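Fluvora color words, README

Plain color names people use at home and at work, collected by hand, cleaned up a bit. Started in April because Roxana Chambi and I could not agree what to call a sofa. Version on the Grastico share is old, use this one.

What's in here

words.csv: one row per answer, 813 rows
people.csv: one row per person, age band and first language only
notes.txt: my running notes, messy, read if stuck
merge_list.txt: which spellings got folded into which

Columns in words.csv

person_id: matches people.csv
item: what the person was naming (a coat, a door, a mug)
answer_raw: exactly what they wrote, typos kept
answer_clean: lowercase, trimmed, merged per merge_list
base: the basic word we filed it under
sure: yes / no / blank. Blank means they skipped it, not that they were unsure

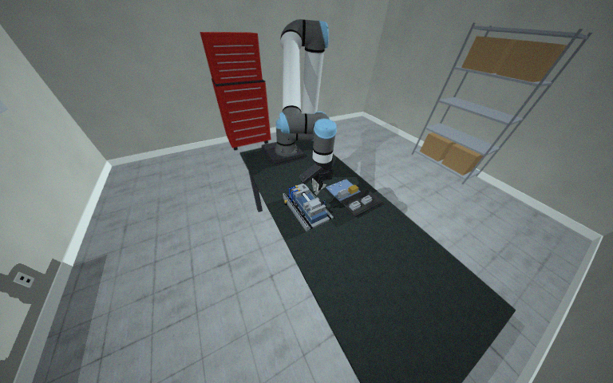

Pale vs light. These two get used like the same word and I almost merged them. Didn't. In our rows "pale" goes with yellow, pink and skin, "light" goes with nearly everything else. Blue is where it falls apart, people switch halfway down the same sheet. The caps on that arm's joints are a good test, I put pale blue and Matilde Magalhães put light blue, and niether of us would budge. Both are kept in answer_clean, both have base = blue. If you need them as one, do it on your side and say so.

How answers were collected

Paper sheets and a web form. Paper first, in Trakasstead, handed out at the library and two cafes. Web form later, same items same order. No list of words to pick from, just a blank line. People were told to write what they'd say out loud to a friend. Some still got fancy ("oyster", "dusk"). Left in.

Ilango Warrier typed up the paper sheets. Aleksandra Tomaszewski checked 95 of them against the originals and found 5 slips, all fixed. Rest of the paper is unchecked.

Merging

gray and grey: merged to gray
off white, off-white, offwhite: merged to off-white
navy, navy blue: merged to navy
teal and turquoise: NOT merged, please stop asking
beige, tan, sand: not merged either
28 merges total, all in merge_list.txt
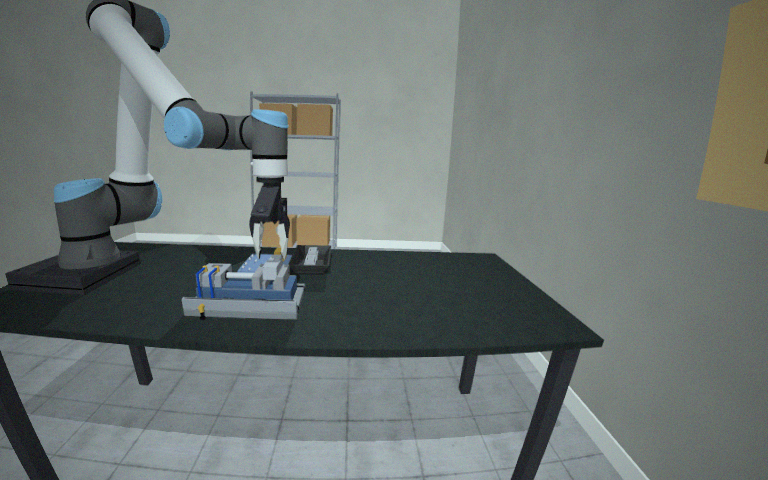
Dark colors are the weak part of this set. Once something gets dark enough people just say black, then add green or blue or brown only if you make them look twice. Speckles make it worse, is it one color or two? Take that tabletop under the gripper: black, greenish black, very dark green, I'd accept any of them. For rows like that, base is whatever noun came last, so "greenish black" is black and "blackish green" is green. Crude rule but at least it's the same everywhere. Ksawery Nowakowski wants a second base column, maybe next version.

Known problems

Red is too easy. Hardly any spread, not much use for anything except as a check row.

First language is self reported, one line, so people with two had to choose. A few wrote both with a slash. Split on the slash if you care.

No color vision question on the paper sheets. Web form has it. Should of been on both.

Lighting not controlled at all. Folks filled this in wherever they were.

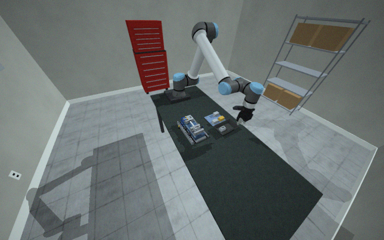
Red tool chest, gray tile floor. Base words: red, gray.

Not for

Paint matching, print work, anything with exact shades. There are no color values in these files and there wont be. Also don't use it to say how "English speakers" name colors, it's mostly one town.

Related

Khổng is a sister set with Vietnamese answers, different items, different form. Column names match so you can stack them, but base doesn't line up for green and blue. Ask Matilde before joining.

To do

second pass on the paper sheets
decide on maroon (red? brown?)
person_id has a few gaps from withdrawn sheets, add a note in people.csv

Fixes and complaints to Roxana, include the row number and the raw answer.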